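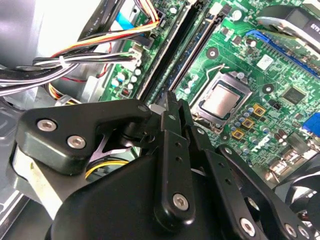 Gripper and motherboard, desktop case open.

December 2, 2022
Bo-ram Chae

Uroflow bench, continuing from the last entry. Goal for today was to separate the funnel lag from the filter lag on the Kanholm commode unit, and to find out why peak flow reads high at the low end. Got the first one done. The second is partly done, see below.

Setup. Kanholm unit on the leveling plate, load cell zeroed with the beaker in place and the funnel hung from its own ring so it carries no weight on the cell. Raltus pump feeding the nozzle through the long silicone line. Reference balance under the supply reservoir, so we have mass leaving at one end and mass arriving at the other. Both logged in Tosar on the same clock. Room at 22 C and the reservoir left out overnight to match. Fluid is plain tap water for everything in this entry. Saline comes later.

Sync check before anything else: tapped the bench with the heel of my hand and looked for the bump on both channels. They line up to within one sample. Do this every time the logger is restarted. In May we lost two days of runs to a channel offset that nobody had looked for, and I don't want to explain that again.

Zero drift on the load cell. Left it alone with an empty beaker while I primed the line. Drift over that period was smaller than the display step. Fine.

Steady flow runs. Five repeats at each setting, low to high, then high to low, then a shuffled order that Leandro wrote out on the bench sheet. Start and stop of each run thrown out, mean taken over the flat part only. Mean flow agrees with the reference balance at every setting, in every order. No sign of hysteresis. So the cell is linear and the gain is right, and whatever is wrong with the peak is not in the calibration constant. Please do not touch the calibration constant.

Peak flow is a different story. At the 2 mL/s setting the unit reports a peak well above the mean on every repeat. At the upper settings peak and mean sit close together, as they should with a pump that is supposed to be flat. Three candidates going in:

a) the pump is pulsing at low speed and the unit is reporting it correctly
b) drops landing in the beaker are kicking the load cell
c) the peak picker is taking a single sample with no minimum width

For (a), put the reference balance trace next to the unit trace. There is pulsation from the pump rollers and it shows on the balance, regular, one bump per roller. It is real but small. It accounts for some of the excess at the low setting and none of the isolated spikes.

For (b), at low flow the stream breaks up before it leaves the funnel spout. You can hear it. Put a strip of stainless mesh down the inside of the spout and into the beaker so the water runs down it as a film with no free fall. The isolated spikes went away on four of the five repeats. On the remaining one the mesh had slipped off the beaker wall, and the spikes came back along with the dripping sound. I am calling that a yes.

For (c), ran the same raw files through Tosar with the peak picker set to need a sustained width. With that, the mesh and no-mesh runs give nearly the same peak. So drop impact is the cause and the picker lets it through. Either fix works on the bench. A wet mesh strip in a clinic is not something anyone wants to clean, so the width rule is the practical one.

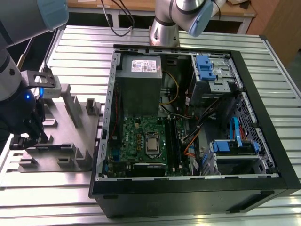
Open tower on its side, slotted aluminum table.

Note on what width to use. The clinical habit when reading a curve by hand is to ignore any spike that is too brief to be the bladder or the sphincter doing anything, and to smooth through it by eye. A patient who shifts on the seat, or whose stream wanders across the funnel, gives a sharp excursion that does not mean anything. The automatic peak does not know this and prints the spike. Whoever reads only the printed number then sees a man with a weak stream reported as having a normal one. That is the error direction that worries me. A falsely low peak gets a repeat test. A falsely high one gets sent home.

I set the width to two seconds for now. Leandro thinks this may clip a genuine short peak in a low-volume void. He may be right, and we have no bench profile that looks like a low-volume void, so neither of us can show it. Action on me to build one.

Lag. This was the main job. Used the pinch valve at the nozzle for a step: pump running into the bypass, valve over, flow arrives at the funnel all at once. Five steps up and five steps down at a middle setting.

Raw load cell with no funnel, nozzle straight into the beaker: the mass starts rising when the water lands, as expected. There is an extra jump right at the start that is not mass. It is the force of the stream hitting the bottom of the beaker. At constant flow this is a constant offset on the weight and drops out when you take the slope, but at the step itself it looks like a short burst of very high flow. On the step down the same thing shows up with the opposite sign, and the computed flow goes briefly negative. The unit clips negatives to zero, so anyone looking at the exported flow curve would see the overshoot at the start and nothing at the end and conclude the two are unrelated.

With the funnel in: the jump is smaller, and the rise is slower and rounded. The down step has a long tail while the film on the funnel wall drains. The tail is longer than the rise. That asymmetry means a single time constant will not fit both, and the correction in the current Tosar script assumes exactly that. I fitted the rise and the fall separately. The rise is clean. The fall fits badly at the end, where it stops being a film and becomes drips.

Filter lag: fed the recorded no-funnel mass trace back in through the file input and compared filtered to raw. The filter delay is fixed and matches what the filter order says it should be. Subtracting that from the total leaves the funnel. So the two are now separate, and the funnel is the larger part. I had guessed the other way round.

Wetting matters more than I expected. First step of the day with a dry funnel arrived later than all the others and delivered less, the difference being what stuck to the wall. After that the repeats sit on top of each other. In use the funnel is dry for the first patient of the morning and wet for the second, if it was rinsed and not wiped. Effect on peak is minor. Effect on voided volume is a small constant loss, and it will look worst on exactly the small voids where people already argue about whether the test counts. Rule for the bench from now on: one throwaway run before any data, and write it in the log as a throwaway.
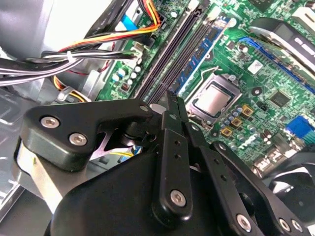
Nozzle position. Moved the nozzle from the center of the funnel out toward the rim in steps, same flow. On center the water goes down in a plug with hardly any wall contact. Off center it swirls, and the arrival is later and more spread out. Near the rim it makes most of a turn before it reaches the spout. Mean flow unchanged, as it has to be. Step response clearly slower. A real stream does not stay in one place, so the funnel lag in use is a range and not a number, and any correction based on the on-center figure will be wrong by different amounts within one void. I no longer think we should try to invert the funnel in software. Report the raw slope with the width rule, and state the lag in the notes.

Leandro's counterargument, for the record: time to peak flow is one of the outputs, and uncorrected lag goes straight into it. Agreed. But start of flow is delayed by nearly the same amount as the peak, and time to peak is the difference of the two. On today's steps most of it cancels. It needs checking on a shaped profile before either of us writes it down as fact.

Tilt. Shimmed one foot of the leveling plate until the bubble was touching the ring. Mean flow did not move by anything I could separate from run-to-run scatter. Took the shim out. Tilt can be dropped from the list unless the Pacheco site has a worse floor than they say.

Housekeeping:

Beaker was emptied at the 70 percent line each time. Do not run it fuller than that on the high settings, it splashes out over the rim and the loss shows as a shortfall against the reference.

Silicone line has a flat spot where it sits in the pump head. Moved it along to fresh tubing before the shuffled runs. Pulsation before and after the move looks the same, so the earlier runs stand.

One file is bad, the third down step with the funnel. I leaned on the bench. Marked it and repeated it.

Load cell cable strain relief is cracked. Taped for now. Leandro is ordering the part.

Still open:

Low-volume profile for the pinch valve. Need an intermittent one as well, stop and start with straining-type bumps, to see what the width rule does to it.

Saline runs. The unit converts mass to volume at a fixed density and I want to see the error at the dense end written as a number in our own log.

Ask Pacheco whether their staff rinse or wipe the funnel between patients, and who there reads the curve as opposed to the printout.

Split the rise and fall constants in the Tosar script, or remove the correction. Leave the old version in the folder until Leandro has rerun the May files against it.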